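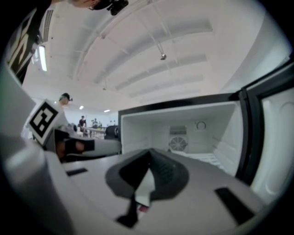

Shared refrigerator at Fimia gets shelf check and new cleaning schedule

The shared refrigerator at Fimia will be emptied and wiped down every 21 days starting in August, building manager Siham Ezzat said in a notice to tenants. The temperature set point is 38 degrees Fahrenheit.

The unit has a white molded interior, a wire shelf in the lower part and a round slatted fan cover on the back wall. Containers should be kept 4 inches clear of the cover - tall bottles go in the door.

Jovita Bermúdez of Skuvach, the firm handling service, asked users to wipe the door gasket with mild soap and to report any gap in the seal. Bleach should not be used on it.

Items without a name and date will be discarded at each cleaning. The next one begins at 4 p.m.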